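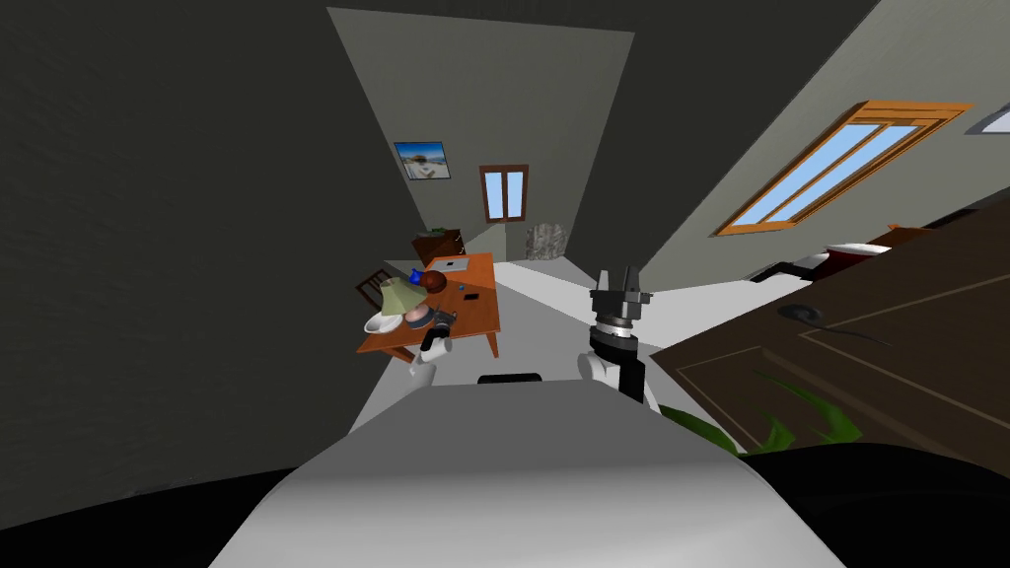 4. Setting up your first print file

You have a finished manuscript, and now it gets to turn into a book. This is my favorite part of Pistlow! Give yourself an unhurried afternoon (the upload itself takes minutes, but you'll want to keep stopping to admire your own pages).

Before you start, have these ready:

- the final manuscript, saved as a DOCX or RTF file
- your ISBN, if you bought your own
- the trim size you picked in Section 3

4.1 Import the manuscript

1. Open Pistlow and choose New Title.
2. Type the title and author name exactly as they should read on the title page. Kanini Mugo, who tested this guide with her first novel, left a stray period after her name and found it at the top of 334 pages.
3. Click Import and select your file. Chapters appear in the left column as they load.
4. Click through every chapter heading. If two chapters have run together, put the cursor where the second one begins and press Split.

Note: Pistlow reads chapter breaks from heading styles. If you made your headings by hand with bold text and a lot of Enter key, go back and apply Heading 1 first. It's dull work, but you only do it once, and the table of contents then builds itself, which is a lovely thing to watch.

4.2 Choose an interior

5. Go to Interior > Themes. Risto is the plain one with generous margins, good for novels and memoir. Zalis has room for running heads and suits nonfiction with lots of subheadings.
6. Set the body type. Start at 11 point and print two pages on your home printer at actual size before you change anything. Paper tells you so much more than a screen does!
7. Check the page count at the lower right. The spine width updates with it, so finish the interior before you send measurements to your cover designer.

Caution: Changing the theme after this step resets any page breaks you placed by hand.

4.3 Export and order a proof

8. Choose Export > Print PDF. Leave "Embed all fonts" checked.
9. Open the PDF and look at the first page of each chapter, then the copyright page, then the very last page.
10. Upload the PDF to your printer and order one bound proof. Please don't skip the proof, even if you can't wait. Tomoyo Kikuchi caught a missing dedication in hers with an order for 50 copies sitting in the cart.
11. Mark up the proof in pen, make your changes in Pistlow, and export again under a new file name.

Note: Files over 1,035 pages have to be split into two volumes. See Section 7.

When the second proof looks right, go on to Section 5, Pricing and Discounts.

Pistlow User Guide | Questions? Use the Help form in your account | © 2021 Henríquez | Back to top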